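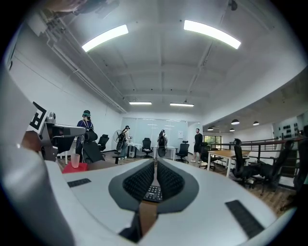 The long shared office has been declared dead about once a year since I started working, and I have spent most of my working life in one. I think it deserves a better defense than it gets, and also a harder look at the small things that decide whether people can stand it.

By a long shared office I mean a plain one. White walls, beams, strip lights, pipes running along the top of the wall where anybody can see them. Desks, a few tables, chairs that roll. There is no slide and no wall of plants. A lot of companies in Nurkville work in rooms like that because old light-industrial space is what the town has, and when Drekero moved out of its private offices and into one of those rooms, I moved with it.

I had a private office for 14 months before that. It was 268 square feet with a door and one window onto the loading lane. I liked the door. I got used to sending a message to a person thirty feet away and waiting until after lunch for the answer. When we moved, the same question took half a minute, because I could see whether the person was busy. If they were typing hard I left them alone. If they were standing by the fan with a drink I walked over. That is the case for the shared room, and I don't think it needs dressing up.

The people who hate these rooms usually say noise. I believe them, but I think noise is a smaller part of it than they say. Most of what wears people down is physical and dull, and it could be fixed for very little money if anyone in charge thought it worth fixing.

Take the lights. Tube lighting on a white ceiling is bright and even, and at eight in the morning in December I am glad to have it. By four in the afternoon the same light is hard to sit under. The usual arrangement is one switch by the door for the whole room, which means twenty-some people have to agree or one person has to be rude. Put the lights on separate switches, one for each row. Our landlord quoted us $1,291 for the wiring, and we argued over it for longer than the work took. I have never heard a complaint about the light since.

Then there is air. In a long room the heat sits wherever the machines and the people are, and the far end stays cool. A central thermostat can't know this. What helps is a fan on a stand, the ordinary kind with a round grille, that can be picked up and put where it's wanted. I have worked in places where fans were banned as untidy. The people who made that rule sat at the cool end.

Cups are a bigger subject than they look. A cup on a desk next to a keyboard will sooner or later go over, and I have lost two keyboards that way, one of them mine. The answer is a tray. Any tray with a lip will do. It gives the cup a place to be, and it catches the ring and the small spills. I prefer plastic cups to glass in a working room, and I prefer that people have different colors, so that the one left out overnight has an owner. The matching white mugs our old building supplied were always dirty and belonged to no one.

Tables matter more than desks. A desk fills up with one person's things and stays that way. A plain table with nothing permanent on it is where two people can lay out a job and look at it together, standing up if they like. If I were furnishing a room for 25 people I would buy fewer desks than the catalog suggests and put the difference into tables. The Haller plan we were given when we moved in had a desk for everybody and a single table, off in a corner, marked "collaboration." It took us one month to drag it into the middle, where it still is.

I'd also leave more floor than seems sensible. People in a shared room stand a good deal. They come in with bags on, they stop to talk before they have sat down, they gather around something and then drift off. If the aisles are only wide enough for one person and a rolling chair, every conversation on foot becomes an obstruction, and people stop having them. You can call that a quieter office. I would call it the private office again, without the door.

The exposed pipes are the one thing visitors always mention. Some of them find the look unfinished. A woman from the lunch place downstairs, Tôn, told us we should box them in. I'd leave them. When one of ours began to drip, we knew which one it was in a few seconds and had a bucket under it before it reached the desks. In the old building there was a nice flat ceiling, and we found out about leaks when a panel came down.

I will grant the other side one thing. Some work needs a closed door: hard calls, talk about pay, a bad day. A shared room with nowhere to go for that is a cruel place, and plenty of companies have built exactly that and called it openness. Two small rooms with real walls would take care of it in most places I have seen. Ours has one, and it's usually taken.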